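Kalance Disassembly Cell: Software Progress Report
Prepared by Araceli Serrano, Controls and Perception
For: Juswood program office
May 9, 2019

Status

Work packages 2 and 4 are on schedule. Work package 3 (contact planning) is three weeks behind, for reasons given under Planning. No change to the budget is requested.

Scope this period

The period covered the move from single-part trials to a full sequence on an opened desktop tower: approach, part localization, grasp selection, extraction and placement. The Morsy planner and the Saten perception stack now run as separate processes and exchange a shared part model. Previously each kept its own copy, and the two drifted whenever a part was removed. 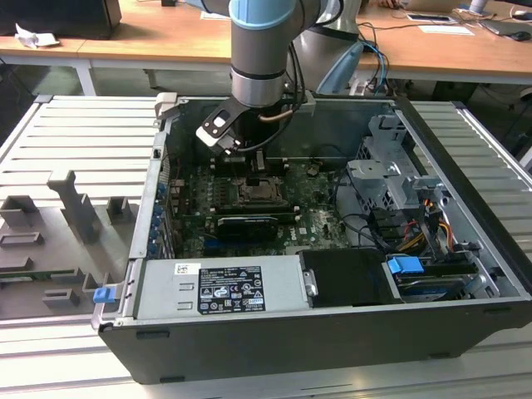

Calibration between the arm base and the work surface is now part of the startup routine. It writes a transform file with a timestamp, and the planner refuses to start if the file is older than the current session. The collision model took longer. Chassis walls, power supply and drive cage are modeled as fixed boxes with a clearance margin, but the wrist had been modeled as a bare cylinder. With the arm reaching down into the case, the cable that runs along the side of the wrist and curves toward the gripper needs its own volume, and it has been added as a chain of capsules. Planning time went up by 22 percent. We consider this acceptable at the present cycle rate.

Planning

Grasp candidates are scored on finger clearance, approach angle and distance to the nearest fixed box. The scorer handled 98 of 100 logged planning requests without falling back to the default approach. Both fallbacks came from requests near the drive cage, where the margin closes off all vertical approaches. A tilted approach is implemented but has not been enabled on hardware.

The delay in work package 3 comes from the force threshold logic. The original design used one threshold for the whole descent. Connectors and sockets need a lower limit than sheet metal, so the threshold is now looked up by region from the part model. The lookup is complete. The handover from position control to force control still produces a velocity step when the region changes in mid-descent, and the filter on the force signal has to be retuned before the tests can be repeated. 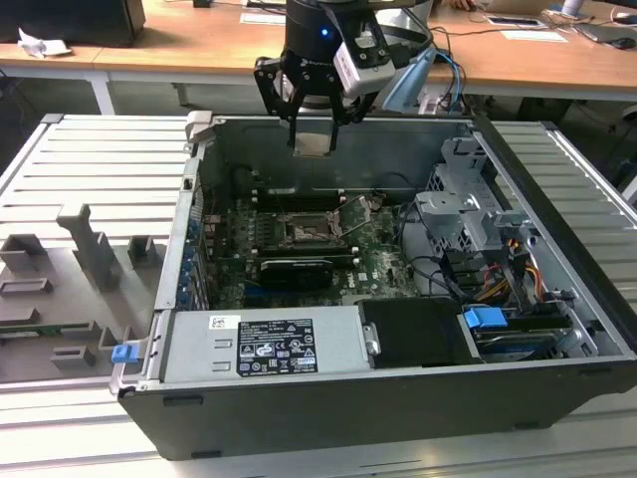 Retuning is done on recorded data first and then at reduced speed on the cell. The operator interface now shows the active region and the threshold in use, and both values are written to the run log. Logs from before this change can be replayed, but the region field will be blank.

Perception

Saten uses the fixed view for coarse pose and the wrist view for the final correction. The coarse stage is stable. The fine stage fits known features on the board and chassis to the part model, and its main source of error is reflective metal. In the wrist view, the ribbed panel beyond the board returns bright highlights along its flat strips, and the retention frame around the CPU socket is shiny as well. Edge detection alone is unreliable on both. The current build masks everything outside the chassis outline and weights the fit toward the mounting holes in the rail and the blue-and-silver capacitor tops. The gripper also hides the lower part of the socket at this range, so the fit must accept a partial outline. A visibility mask computed from the gripper model is in review.
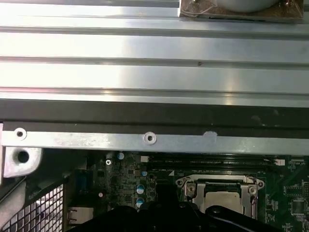

Latency of the fine stage remains the open item. Pose updates are delivered to the controller through a queue, and a late update can be applied to a motion that has already started. Updates now carry the joint state at capture, and the controller discards any that no longer match. Even with the wrist camera held still, the fit can settle on the wrong one of two capacitors stacked one above the other, so the solver is seeded from the coarse pose and rejects large jumps. A regression set for this case has been added to the nightly build.

Next period

Close the force handover issue and repeat the descent tests.
Enable tilted approaches at reduced speed.
Merge the visibility mask.
Freeze the part model format ahead of the October review.

Open risk: the part model is still edited by hand for each chassis type. An import tool is specified but not staffed.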